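Home | Research | Publications | Facilities | Contact

4. Comparison of Finger Pads for Two-Handed Cloth Handling
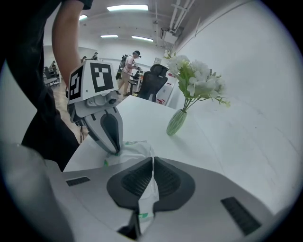
Figure 2. Wrist-camera view during a cloth trial, with the black pads closed on the lower end of the cloth and the second gripper in contact at the top.

4.1 Purpose

The hand-held grippers described in Section 3 were first built for rigid objects, and the finger pads were chosen with boxes and bottles in mind. Cloth places other demands on them. The fabric must be picked up from a flat surface, held without slipping while the other hand moves, and released cleanly at the end. This section reports a comparison of two pad types, referred to as Granby and Drunard after the workshops in which they were moulded. The Granby pad is broad, soft and textured on its inner surface. The Drunard pad is narrower and firmer, with a smooth face.

4.2 Method

Each trial used two hand-held grippers and one piece of cloth laid on a table. Operators were asked to take hold of the cloth with one gripper, bring the other to a second point on the fabric, spread the cloth between the two, and put it down again. The starting position of the cloth was not fixed. Operators dropped it from a low height before each trial so that the folds differed every time, as they would in ordinary use.

Work was carried out in a shared office and not in a closed laboratory. Lighting was left as found and people were free to move in the background. We considered this important for the camera part of the study, as a plain backdrop tends to flatter the tracking software. The wide lens on the gripper takes in a large part of the room together with the fingers (Figure 2), and the ceiling lights are often in view. Exposure was left on automatic throughout.

The pose of the gripper was estimated with the Pluminow tracking package. Printed fiducial markers, such as those on the block mounted on the second gripper in Figure 2, gave a further reference for the position of one hand relative to the other. Where the two sources disagreed by more than the limit set in Section 3, the trial was marked for review.

In all, 815 trials were recorded. Of these, 298 used the Drunard pad and the remainder used the Granby pad. The uneven split reflects the late delivery of the second set of Drunard pads, which did not reach us until October. Operators practised with each pad before recording began, and practice trials are not included in the total.

4.3 Results

The Granby pad gave the more secure hold. Its wider face closes over a larger area of fabric, and operators seldom had to repeat a grasp once the cloth was between the fingers. The Drunard pad was better at separating a single layer from a folded pile, although the hold was more easily lost when the second gripper began to pull. Several operators made up for this by closing the trigger harder, and they reported tired hands towards the end of a session.

Release was less satisfactory with the Granby pad. Thin cloth sometimes stayed against the textured surface after the fingers had opened, and a small shake of the wrist was needed to free it. These movements appear in the recorded paths and would be learned by any controller trained on them. We have kept them in the data but they are labelled.

The broad pads also hide more of the cloth from the camera. When the fingers are nearly closed, the contact area can be seen only from its edges — a limitation that the lens cannot correct. Trials marked for review were mostly those in which the marker block had been turned away from the camera for a long period.

4.4 Choice of Pad for Later Work

The Granby pad was adopted for the experiments in Section 5, with the texture made shallower near the tip to ease release. A check of 100 further trials on the Okonkwo arm is under way, using the same cloths and the same table height. Drunard pads remain in use for paper and thin card.

Contact the research office | Copyright and reuse | Back to top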